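3.2 The shared snack table

Of the household surfaces we looked at in Ploldale, the dining table had the most mixed use. People eat at it, but between meals it also holds things that have no fixed place: tissues, a folded cloth, a stand, mugs, and very often wrapped candy and small snack packets. In the household diaries kept for the Puleo survey, 579 entries mention loose snacks on a table, and the usual remedy is a single open container that gets filled at the end of the evening.

We were interested in how the packets are grouped before they go into the container. Condori suggested that people sort by size first, with the long pouches laid down before the small twisted candies. Our diaries give only weak support for this. Most writers say they take whatever is nearest, and several note that small candies slip under the larger packets and are found last. Wrapper type also matters. Twisted ends are easy to pinch, while flat sealed packets on a smooth tabletop tend to slide and have to be pressed at one edge before they lift.

The container itself is rarely chosen for the job. A wide rim and sloping sides make it easy to drop things in from any side of a round table, where there is no natural front. Respondents placed it toward one side and left the other side to the items that stay out. Figure 2 gives a typical arrangement.

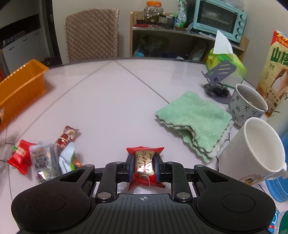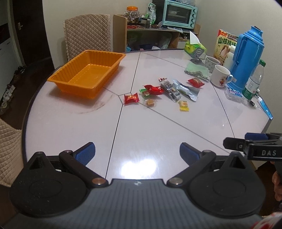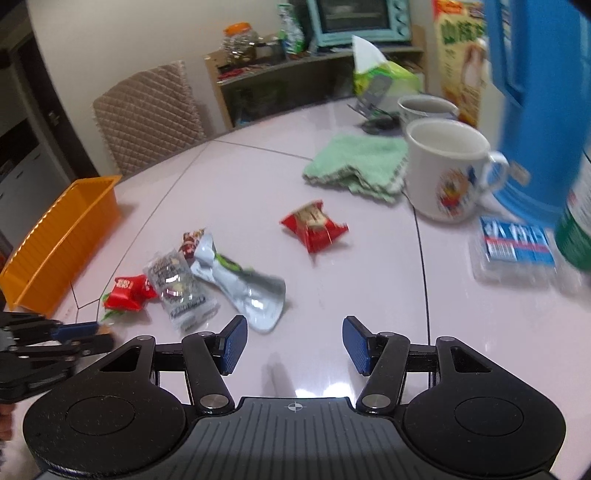

Figure 2. Round dining table with wrapped snacks and an orange plastic container.

Damir Leka, commenting on a draft of this section, wrote that the end-of-evening habit may be overstated. In the Puvatov diaries he had read, the container stayed on the table all day and was filled a few pieces at a time, mostly by whoever was clearing space for a plate. He also asked whether the folded cloth should be treated as part of the snack area, as many writers wiped the tabletop before putting the last packets away. We return to both points in Section 4.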